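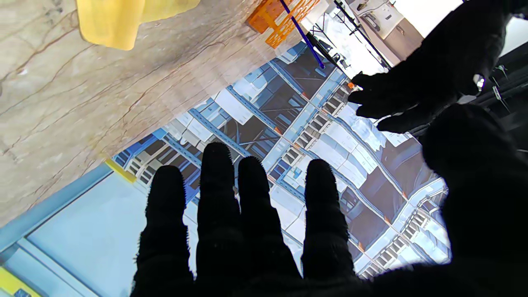

2024年2月5日，星期一　编写：Duygu Ateş

第四章　控制阀设定与首次再生

4.1 适用范围

本章适用于Ivness Palel系列单罐家用软水机，控制方式为流量型。时间型控制阀的菜单结构不同，请查阅随机附页。进行本章操作之前，应已完成第三章所述的管路连接、旁通阀安装和排水管固定，并确认各接头在静压下无渗漏。

软化树脂以钠离子置换水中的钙、镁离子。树脂吸附饱和后，控制阀从盐箱吸入盐水，使树脂恢复交换能力，此过程称为再生。再生期间，控制阀内部直通，用水点得到的是未经软化的原水。因此再生时刻应设在家中基本不用水的时段。

4.2 开始之前

安装位置前方应留出400毫米以上的操作空间，盐箱上方的净空以能够完全取下箱盖为准。准备以下物品：

- 硬度测试盒（滴定式，试纸仅作参考）
- 软水盐，颗粒或片状
- 水桶
- 管路图，贴于罐体侧面

注意：不得使用加碘食盐、融雪盐或含抗结剂的细盐。细盐会在盐箱底部结块，堵塞盐井的进水缝。

4.3 测定原水硬度

1. 将旁通阀置于“旁通”位置。
2. 打开距设备最近的冷水龙头，放水至水温稳定。
3. 用待测水润洗样品管，再取样至刻线。
4. 按测试盒说明逐滴加入试剂，每滴之后摇匀，直至颜色完全转变。
5. 记录读数，单位换算为毫克每升（以碳酸钙计）。

若水源为自备井，应另外送检铁和锰的含量。铁会附着在树脂表面，单靠盐水再生无法完全去除，须在软水机前加装除铁装置。市政供水的用户可向供水单位索取近期水质报告，但仍以用水点实测值为准，尤其是由多个水厂轮换供水的地区。

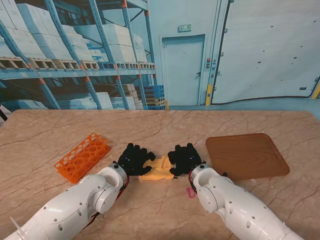
Dalia Luik提出，滴定应当做两遍，且两次之间要把样品管彻底洗净。按照她的说法，返修单上的“产水不软”大多是硬度值录入错误，阀体本身并无故障，常见的情形是把德国度的读数直接填进了毫克每升的栏位。本手册采纳这一意见：两次滴定结果相差超过一滴时，应重新取样。

4.4 录入参数

控制阀首次通电后会自动寻找原点，电机转动期间不要按键。屏幕显示时钟后，按住“菜单”键直至解锁图标出现。

1. 设定当前时间，采用二十四小时制。
2. 选择硬度单位。出厂默认为毫克每升。
3. 输入4.3节测得的硬度值。
4. 输入树脂体积。该数值印在罐体铭牌上，不要按罐体外形估算。
5. 设定再生时刻，出厂值为凌晨2:00。
6. 设定储备量，以家庭一天的用水量为宜。
7. 按“确认”保存。屏幕回到主界面，显示剩余软水量。

计算示例：Bayram一处住宅，原水硬度429毫克每升，按该机型树脂的工作容量，控制阀算得的周期产水量为3,000升。扣除储备量之后，余下的数值才是主界面上倒数的起点。用户有时会把主界面的数字与周期产水量相比较，并认为设备少算了，两者的差值即为储备量。

说明：停电后，时钟由内置电容维持。长时间停电后时钟可能归零，硬度、树脂体积等参数则保存在存储芯片中，不会丢失。恢复供电后只需校正时间。

4.5 向盐箱注水和加盐

1. 取下盐箱盖，检查盐井是否垂直，浮子能否上下自由移动。
2. 用水桶向盐箱内加水，至盐板以上一指高度。此步骤仅在首次使用时进行，以后由控制阀自动补水。
3. 倒入软水盐，不超过箱体内壁的上限刻线。
4. 盖好盐井盖，防止盐粒落入。
5. 静置，等待盐水达到饱和。 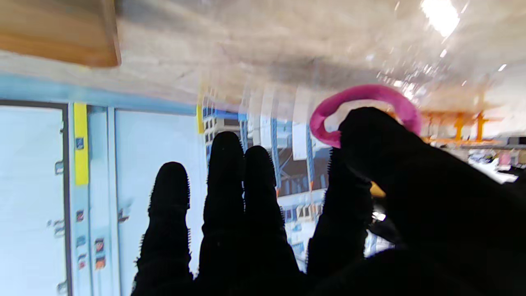
静置时间与水温有关，温度越低，溶解越慢。室温条件下至少等待四小时，地下室或未供暖的设备间应延长至过夜。未饱和的盐水同样能被吸入树脂罐，控制阀也不会报警，但树脂得不到充分再生，第一个周期的产水硬度会提前回升。

盐面应始终高于水面。如从上方能看到水，即应补盐。补盐前先用木棒轻轻探入盐层，若中途遇到硬壳而其下方中空，说明已形成盐桥，须将其捣碎后再加盐。捣碎时避开盐井和吸盐管。

4.6 首次通水与手动再生

警告：不得一次将进水阀全开。水流冲击会把树脂带入上布水器，严重时造成树脂流失。

1. 确认旁通阀仍在“旁通”位置，总阀打开。
2. 按住“再生”键，控制阀转至“反洗”位，随后拔下电源插头，使阀芯停留在该位置。
3. 缓慢将旁通阀的进水侧旋开四分之一，让罐内空气从排水管排出。
4. 排水管出水连续、无气泡后，将进水侧全开。
5. 待排水由浑浊转为清澈，重新插上电源。新树脂的冲洗水呈浅黄色属正常现象。
6. 按“再生”键逐段推进至“吸盐”位，观察盐箱液位。液位应缓慢下降。
7. 液位不动时，检查吸盐管接头是否漏气，再检查射流器滤网。
8. 让控制阀自行走完剩余程序。完整再生历时60分钟。
9. 程序结束后，将旁通阀的出水侧打开，从最近的龙头取样复测硬度。

排水管末端与地漏之间须保留空气隔断，间距不小于排水管内径的两倍。禁止将排水管直接插入污水管。

4.7 残余硬度调节

部分用户不希望出水硬度为零。可旋动旁通阀侧面的混水螺钉，使少量原水混入出水。每次旋转四分之一圈，放水片刻后再测。调节完成后，把螺钉位置和残余硬度一并记入附录B的表格。对接有蒸汽设备或壁挂炉的管路，应以该设备制造商的进水要求为准。

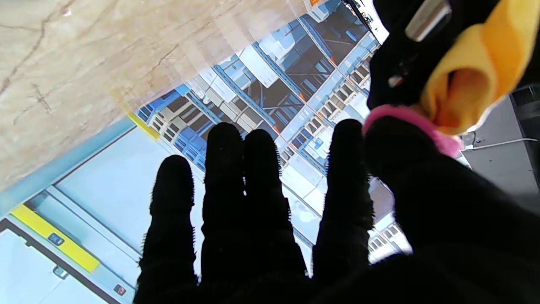
Losance，12月——低温季节的补充规定如下，适用于安装在车库、外廊和不供暖地下室的设备。

环境温度可能降至冰点以下时，应对进出水管及排水管作保温处理，伴热带不得缠绕在控制阀塑料件上。饱和盐水的冰点较低，盐箱一般不会冻结，最易受冻的是控制阀、排水管弯头和流量计。

长期停用时按下列顺序操作：

1. 手动启动一次再生，待程序全部结束。
2. 旁通阀转至“旁通”。
3. 再按一次“再生”键，释放罐内压力，数秒后拔下电源。
4. 拆下排水管，倒净其中存水。
5. 拆下控制阀与旁通阀之间的连接件，用虹吸管抽出树脂罐内的水。
6. 盐箱中的盐可以保留，箱盖须盖严。

重新启用时，从4.6节第1步开始。停用超过一个季度的，应先用专用树脂消毒剂处理，用量见消毒剂标签。受冻后的控制阀即使外观完好，也应在打压试验合格后方可使用。

4.8 常见现象

出水有咸味：慢洗时间不足，或排水流量受限。检查排水管有无弯折，流量控制片有无异物。

耗盐量为零，产水变硬：盐桥，或射流器堵塞。

盐箱水位持续上升：补水阀关闭不严，或浮子被盐粒卡住。将设备置于旁通，清洗浮子后复位。

主界面剩余水量不减少：流量计电缆未插到底，或叶轮卡滞。

读者留言

井边老屋：4.6第2步拔电源那里，我的机器重新插电后自己回到原点了，没停在反洗位。是不是阀的版本不一样？

编者回复：较新的程序在断电重启后会先找原点。遇到这种情况，冲洗到水清以后插电，等它归位，再按“再生”键从反洗重新走一遍即可。

小满：德国度和毫克每升弄混的就是我。用了半年一直觉得水垢没少，改了参数，第二个周期测出来就正常了。建议在4.4把换算系数也印上，1德国度等于17.8毫克每升。

L. K.：片状盐和颗粒盐能混着放吗？箱里还剩半袋片盐。

编者回复：可以混用，先把箱底的旧盐用完更好。换算系数下一版补入附录A。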